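Can a machine tidy your worktop yet?

Readers of this newsletter ask us the same thing every few months, usually after a video has gone round of a robot folding a towel. Is any of it ready? Would it be any use in a kitchen, or on the packing bench at a small firm? We put the question to two people who work on it all day, and the short answer from both was no for the kitchen and sometimes for the bench.

Marta Marchuk runs the bench trials at Kerora, which builds and tests control software for two-armed machines. Her team picks dull jobs on purpose. Sorting small bottles by the colour of the cap is one. Clearing a table is another, and so is putting a tool back where it lives. The jobs are first set up in simulation, in a made-up room with a table, a shelf and a clock on the wall, and only go to a real bench when the software has earned it.

"Bottles are a good test," Marchuk told us. "They are light, they stand close together and they fall over. A person uses the side of a finger to nudge one out of the way without thinking. With two stiff jaws you have to plan that nudge."

Clear plastic and glass make it harder, as a camera often sees the table through the bottle. A crowded group is worse than a spread-out one, and a view from straight overhead, which sounds ideal, can leave the software looking mostly at lids. The arm also gets in its own light. Shadows from the arm have been taken for objects more than once in the Kerora trials, and the team now varies the lighting in every run.

Their last set was 400 simulated attempts at lifting one chosen bottle out of a group and standing it somewhere else. 299 of them ended with the bottle upright and the others still standing. Marchuk thinks that is fair progress. It is also no good for a shop floor, where someone would have to stand by and pick up after it.

Levente Orbán has the shop-floor side. He looks after packing at Clevura, a firm that sends out craft paints and inks, and he has had a single arm on one line since last July. It moves filled boxes from a belt to a pallet. On a good day it shifts 2,040 of them, and he would not go back. The boxes are all one size and always arrive the same way round.

"Give it a mixed order and I'd sooner have a person," he said. "We tried 50 mixed orders with it. We stopped before the end."

He would like a machine that could take loose bottles off a table and drop them in the right slots. He has asked Kerora and one other supplier, Bukari, and neither will promise him a date. Marchuk's view is that sorting on a fixed bench will come first, then fetching and putting away in places like stockrooms. Homes come last. Every kitchen is different, people leave things in odd places, and there may be a child or a cat underfoot — none of which a bench trial covers.

The Kerora group has named its next round of trials Erdős. It will use both arms together, one to steady the group and one to lift. We will report on it when there are results.

The simulated Kerora table, in three views:

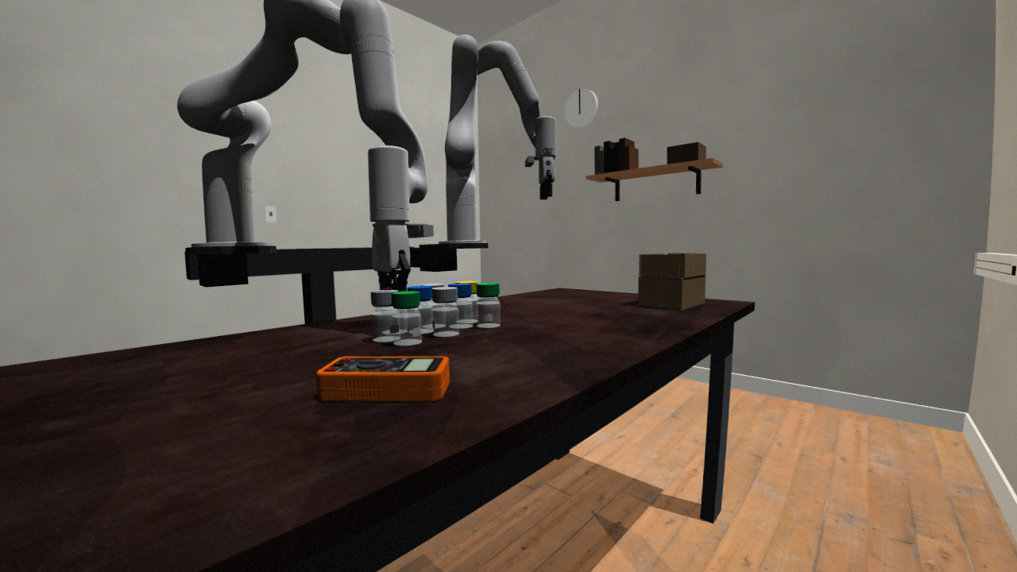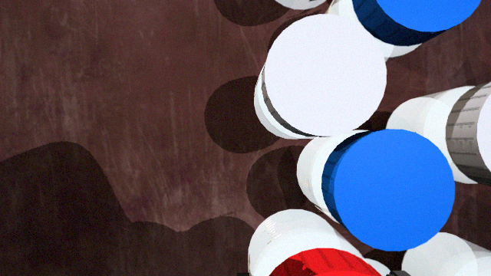
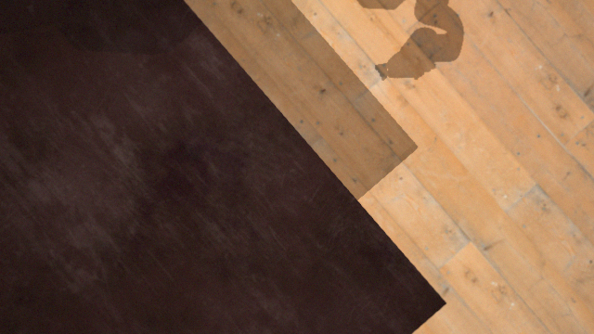
Page last changed: 2023-06-03

If you have a machine doing a regular job at work or at home, even a small one, write and tell us what it does and how often you have to step in. We are more interested in the stepping in. Short letters are fine, and we will print a selection in the next issue.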